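# Hand-Held Gripper, Semester Build Report

Agustina Palma and Baltasar Tapia
Advisor: Jayanthi Pillai
2023-05-30

We wanted to build a gripper that a person holds and squeezes, with a camera looking down at the jaws, so that every pick you do by hand gets recorded from the tool's own point of view. Neither of us had made anything with moving parts before this class. By May we had a working tool, a box of cracked prints, and a lot of love for heat-set inserts!

## Building it

Most of the work happened at Bravard, the shared workshop where Delia Olivares runs the evening bench hours. The body went through four versions. Version one was a plain box with a trigger and it hurt to hold. Version two had a nice grip but the jaw slides bound up whenever you squeezed off-center (Baltasar fixed this by moving the rods farther apart, after two weeks of sanding the wrong part). Version three worked and then split along a layer line when it fell off the bench. Version four is thicker at the corners, and it's the one we kept.

The jaws were the fun part. Flat pads dropped anything round, so we switched to black rubber pads that meet in a V, with a textured lining on the inside. The notch centers a round object before the pads close on it – you can be pretty sloppy with your aim and still get a decent grip. 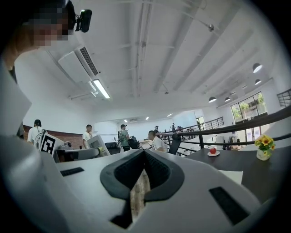 *597 words · 3 min read*

With the wide lens, the pad stays in the middle of the view and a huge amount of the room comes along too. An apple on a saucer was one of our favorite targets, and so was anything else small and smooth that we could borrow. The white housing takes up more of the view than we planned. Agustina wants to slope the top surface down more in the next version, and we both think that would free up a good strip near the jaws.

## Testing

We did 200 practice picks to get used to the trigger and then 50 that we scored. Of the scored ones, 41 were clean on the first squeeze. Most of the misses were thin things like spoons, which slid down into the bottom of the V and rolled out. We also opened and closed the jaws over 1,000 times on the bench with no load. The return spring got a little soft but the slides were still smooth.

## What's left

- Try a flat tip at the front of each pad for thin objects
- Stiffer return spring
- Cable clip near the grip (the cable still snags on sleeves)
- Write down the print settings, which right now live in Baltasar's head

Vanderleia Cordeiro has asked to use the files for her own build next term, so the print settings come first.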